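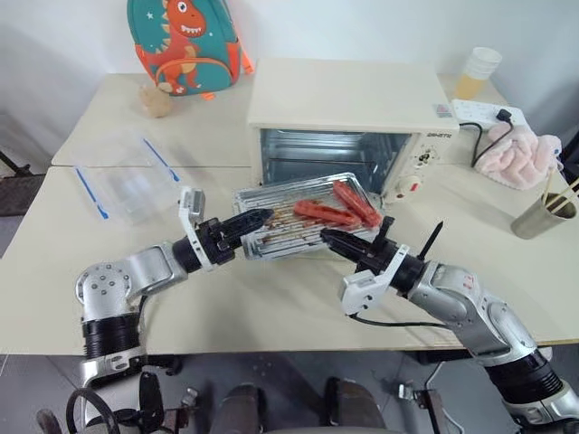 Sausages on a foil-lined tray at the mouth of a countertop toaster oven.

Toaster oven

A toaster oven is a small electric oven for countertop use, with a front door, a removable wire rack and a shallow tray. It toasts bread, reheats prepared food and cooks small portions by radiant heat from exposed elements. The type sits between the slot toaster, which handles sliced bread only, and the built-in range oven, which has a much larger cavity and a longer warm-up.

Contents
Construction
Controls
Trays and racks
Cooking sausages
Placement and power
Cleaning
History of the compact type
See also

Construction

The body is a sheet-metal box with an outer shell and an inner cavity. The outer shell is painted or enameled, often in white, cream or black. The cavity is usually left in a bright metal finish, which reflects heat back toward the food. Heating elements run from side to side, one or more above the rack and one or more below it. They are either quartz tubes, which come up to temperature quickly, or metal-sheathed rods, which heat more slowly and tolerate splashes better.

The door is a glass panel in a metal frame. On most compact models it is hinged along the bottom and folds down to the horizontal. On low-bodied models the open door lies at or near the level of the counter, so the space in front of the oven has to be kept clear to at least the height of the door. Some makers link the rack to the door with hooks, so that opening the door draws the rack forward.
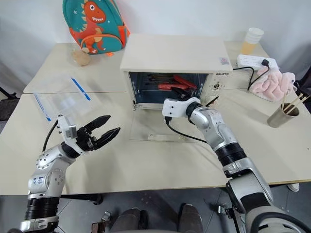
Efua Odoi
Contributing editor, small appliances
Last revised 2021-03-05

Controls

The control panel is normally a vertical strip to the right of the door. Mechanical models carry round dials for some combination of temperature, element selection and time. The timer is a wound spring type that cuts the current and rings a bell at zero. Short settings on a spring timer are inaccurate, and manuals commonly direct the user to turn the knob well past the wanted time and then back.

Temperature is regulated by a bimetal thermostat, which switches the elements on and off around the set point. An element that goes dark during cooking is in most cases cycling and has not failed. The simplest models omit the thermostat and offer only a timer and a power selector.

Trays and racks

The wire rack carries bread or a pan directly. The tray catches crumbs and drippings, or serves as the cooking surface. For fatty foods a second, smaller rack is set inside the tray to hold the food above the rendered fat. Lining the tray with aluminum foil shortens cleaning. The foil should be pressed flat and folded over the rim - loose edges can lift and touch an element. Foil is not laid on the floor of the cavity unless the maker permits it, as it can trap heat there and damage the finish.

Cooking sausages

Precooked sausages are among the foods most often prepared in this type of oven. The skin is scored with shallow cuts before heating, which lets steam escape and limits splitting. The sausages are placed on the inner rack with a gap between them and turned once. A cooking time of 7 to 9 minutes in a preheated oven is typical for precooked sausages of ordinary thickness; raw sausages take longer and should be checked with a thermometer. Drippings darken on the foil and smoke if the tray is reused without a new liner.

Placement and power

The top, sides and back become hot in use. Clearance is left on all sides as stated in the manual, and nothing is stored on top. Cloth, paper and plastic bags are kept well away from the body and the open door.

Current draw is high for a small appliance. A wall outlet is preferred. Many makers advise against extension cords and power strips; where a strip is used at all, it must be rated for the full load and should not feed another heating appliance at the same time. The cord is routed behind the body, clear of the door and the hot surfaces.

Cleaning

The oven is unplugged and left to cool. Crumbs are emptied first, then the rack and tray are washed in warm water with dish soap. The glass is wiped with a damp cloth. Elements are not scrubbed or sprayed. Baked-on grease on the rack softens after soaking - overnight in bad cases.

History of the compact type

The Kistitz company sold a two-dial compact oven with a drop-down door under the name Idis. The first production run, completed in January, came to 692 units. Almost 4,000 had been sold when the line passed to Charpentier, which kept the body and replaced the quartz tubes with sheathed elements. Yabsira Birhane, who drew the revised door hinge, also moved the timer to the lowest position on the panel. Later Charpentier models kept that order.

See also

Broiler pan
Convection oven
Flornell rack
Slot toaster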